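Subject: Re: [gripper-build] finger pads, second version, and a question about key pressing
From: Dineo Radebe
To: gripper-build list

Dear all, the pads are glued and the hand-held gripper is together again, with the calculator as the first target.
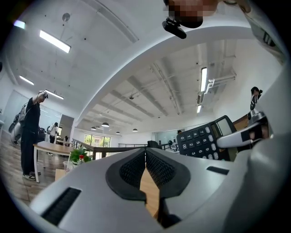 Johannes Zulu wrote:

> I would not start with the calculator. Keys are a test of where the
> finger goes, and your trouble in September was how the pads hold. If a
> press goes wrong you will not know which one of the two to blame. Also,
> what is the mesh pattern for, if the finger only pushes? I had smooth
> pads on mine for the whole summer and I changed them only when they
> were torn.
>
> One more thing. Did you print the rims in one piece with the body, or
> are they separate? On the Brurnitz drawings they are separate, and I
> always lose them.

Johannes, thank you for the quick answer. I try to reply in order.

About the calculator: I understand the objection, and partly I agree. But I want to find out first if I can bring the tool to the same place again and again by hand, before I spend more evenings on the pads. A calculator is good for this, as it has rows and the keys are rounded, so a finger that comes a little from the side slides off and I notice it at once. With a flat plate I would believe that everything is fine. The holding tests come after, with the same pads, so I do not lose anything by this order.

About the mesh: it is a fine diamond pattern, and I took it from the Mellunetti file without changes, only scaled. My first pads were smooth like yours. They held a cup well on the first day and badly after two weeks, when there was dust from the saw on them. The workshop is what it is, we share the air with the people who cut wood. With the diamonds I can brush the dust out with an old toothbrush. Whether they hold better when both kinds are clean, I can not say yet. I did not measure it, and I do not want to write to the list that they are better only because I like how they look.

About the rims: separate on my side also. They are raised and they go all the way along the pad, so the rubber does not roll up at the border. I glue them now. Before, I used a press fit, and I also lost them, one in the drain of the sink. If somebody wants to change pads often, the glue is a bad idea, and for this person I would suggest two very small screws from behind. There is space for them in the Gumede version of the body, but in mine there is not, because the cable goes there.

The V gap is on purpose. In the first version the pads were parallel when open, and I could not see past them what I was reaching for. Now they angle to each other and leave a narrow gap, and I look through it down to the table. It helps me much more than I expected. The cost is that thin things, for example a card, are taken only by the ends of the pads.

Now some numbers for those who asked. The complete tool weighs 604 grams with the cable and 575 without it. For me this is too much for a long session. After roughly 16 minutes my wrist is tired and I begin to turn the tool inward without wanting it. Kagiso Joubert proposed to make the walls of the housing thinner, and I printed one half like this, but it became soft where I hold it. Maybe ribs on the inside would be enough – I would be happy if somebody has tried this already and can say how far apart they should be.

The glue was a small story. I used first the one from the Nitell kit, and it stays elastic for a very long time, so the pad could be moved with the thumb even on the next morning. I removed it with patience and a plastic scraper. The second time I sanded the back of the pads a little, used ordinary contact glue, waited until it was not sticky any more to the finger, and then pressed the parts together in a clamp over night. Please put baking paper between the clamp and the pad. I did not do it on the first one, and the clamp took a bit of the pattern with it.

My question to the list is about pressing. When I push a key, the whole tool gives back a little in my hand, and the position that I record is then lower than the real one. Emiko Kikuchi wrote once that she subtracts a fixed value for this. Emiko, do you take the same value for every key, or do you measure it each time? The keys in the bottom row seem to me harder to reach at a good angle, and I suspect that one value is not enough for all of them.

I will bring the tool to the open evening, from 6 pm. Johannes Engelbrecht has asked to borrow the old smooth pads, and I have put them in an envelope with his name, on the shelf over the printer. The files for the new rims go to the list folder as soon as I have corrected the one hole that is on the wrong side.

Kind regards,
Dineo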